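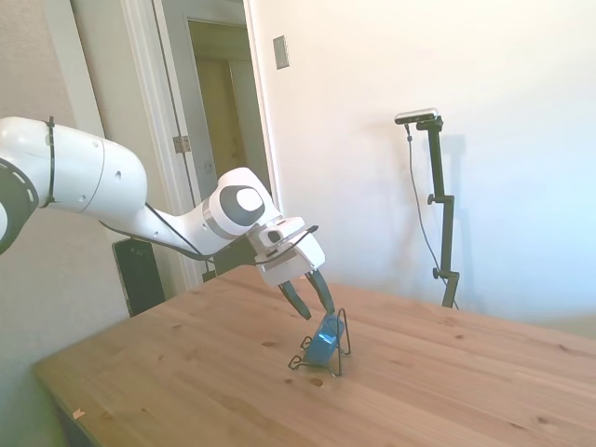 I went to the Vusoment open day in Nistville on 04/02/2023 mostly to see if their home helper arm lives up to the talk. Bradley Birkett ran the demo and let me stand as close as I liked, so I got a good look at the two black fingers over that little blue piece in its wire stand. I love the rounded white body. The loose cable under the forearm bugs me a bit — I'd snag it in a week!

The pine table got my vote too (knots and all), and a dark round pot with thin handles had its turn on it. I'd want to see plenty of pot work before I let an arm near my stove.

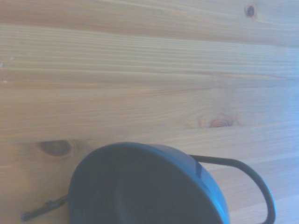
My score

8 out of 100 things I'd change, ha — no, a solid 4 stars. Ebise Gebreyes at the desk was lovely and I'd go again.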